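Coditz garment policy, tested September 7, 2023

Coditz trains on 1,532 teleoperated episodes; we kept 1,491. Wrist views carry most of the signal on red knitwear, and stripes help it find an edge.
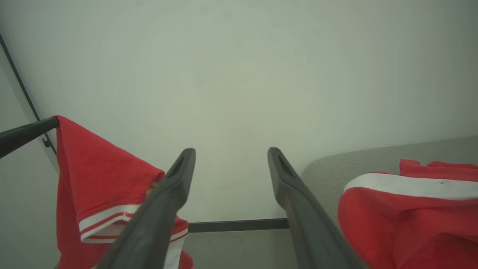
Declan Doherty: Did you try the policy without the wrist input? I got far more missed grasps that way.

We did, over 24 trials, and the miss rate doubled. Pinching a raised fold works well. Planning for the free arm is weak.
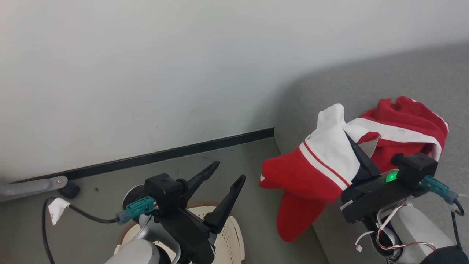
Right gripper on a white fold, left gripper open.

Worth using - with a retrained left arm.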